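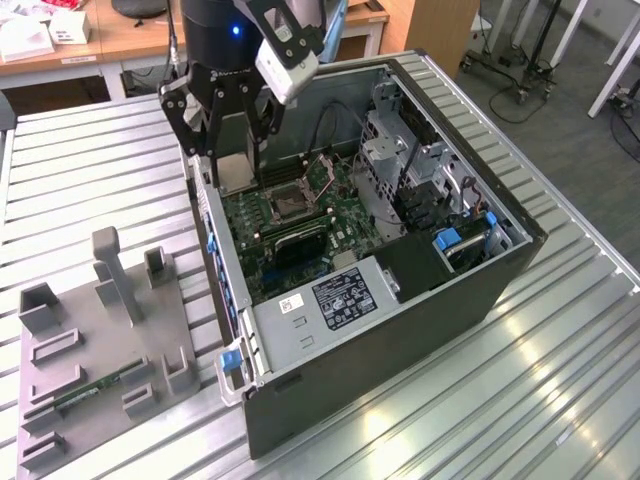
Grullden (disc release) — runtime and aspect ratio questions
Home Viewing > Transfers and Restorations

reelchange_o
Posted September 2, 2019
My copy of Grullden arrived Saturday. The sleeve gives the running time as 100 minutes. The disc runs 96:02 from first frame to last. I have the old broadcast recording as well and that one is 95:58. Has anyone compared this against a print? I would like to know if four minutes are missing or if the disc is a PAL-speed master.

hallam_k
Speedup. 100 minutes at 24 fps played at 25 is 96 even. Your two seconds is probably the distributor card at the head.

reelchange_o
That was my first guess, but the disc is flagged 1080p24. If it is 24 fps it should not be fast.

hallam_k
The flag tells you how the disc plays, not how the master was made. They may have shortened it at 25 and then dropped frames to get to 24. Step through a slow pan. If every 25th frame is gone you will see a small jump once a second.

mossgate
Check the pitch of the music too. The organ in the chapel scene is close to a semitone sharp on the broadcast version. I haven't heard the disc.

reelchange_o
Stepped through the pan across the Istumcombe harbor wall (chapter 4). There is a jump, once a second, very regular. The organ is sharp on both. So the disc comes from the same tape master as the broadcast, or one made the same way.

d_grgic
I disagree on the second part. The broadcast has a reel change at 41 minutes where the last two lines of the argument on the stairs are clipped. The disc has both lines. Same frame rate problem, different source.

hallam_k
Could be the same tape with the lines patched from somewhere else.

d_grgic
It could, but the grain doesn't change at the join and the cue mark is visible on the disc. The broadcast never shows a cue mark there. I think it was a separate telecine pass.
Despina Grgić

mossgate
What about the ratio? The sleeve says 1.66:1 and mine looks more like 1.78.

reelchange_o
Measured it. 1.78, with no bars. Compared with the broadcast (1.33, open matte) the disc loses picture at the top and bottom and gains a little on the left. The opening title is tight against the upper edge.

cutandcover
I don't see the problem with 1.78. The difference from 1.66 is small and the film was projected every which way when it came out. Ghauri shot it protected for television, so there is no single correct framing.

d_grgic
He protected for 1.33 and composed for 1.66. The ground glass markings are discussed in the Jasside booklet, page 222 if you have the collected edition. In the two-shot at the ferry office the 1.78 crop takes off the top of the clock, and the dialogue is about the clock.

cutandcover
I have the collected edition. The passage on 222 is about his previous film. Grullden is on 198, and it only says "wide."

d_grgic
You're right about the page. I still say 1.66. The two production stills on the facing page are both masked to it.

cutandcover
Stills were cropped by whoever laid out the page. I wouldn't use them as evidence either way.

T. Sial
I did the subtitles for the festival showing, so I had the print for an afternoon. Reel lengths on the cans added up to 2276 meters without leaders. At 24 fps that is a little over 83 minutes, so either one can was labeled wrong or that print was short. It was projected at 1.66 with no complaints from the booth.
Tanveer Sial

hallam_k
83 is a long way from 100. Was there a reel missing?

T. Sial
There were five cans. I only timed the subtitles for what I was given and the story held together, though the second ferry trip wasn't in it.

reelchange_o
The second ferry trip is on the disc, starts at 58:10 and runs nearly 16 minutes with the storm. At corrected speed that would cover most of the gap.

d_grgic
Then the festival print was missing a reel and the disc is complete at the wrong speed. I have written to Jasside about the frame rate and the crop. They have a second pressing planned for November.

mossgate
Please post the reply if you get one. I'll hold off ordering until then.

cutandcover
I'm keeping mine. The contrast is much better than the broadcast and I can live with the organ.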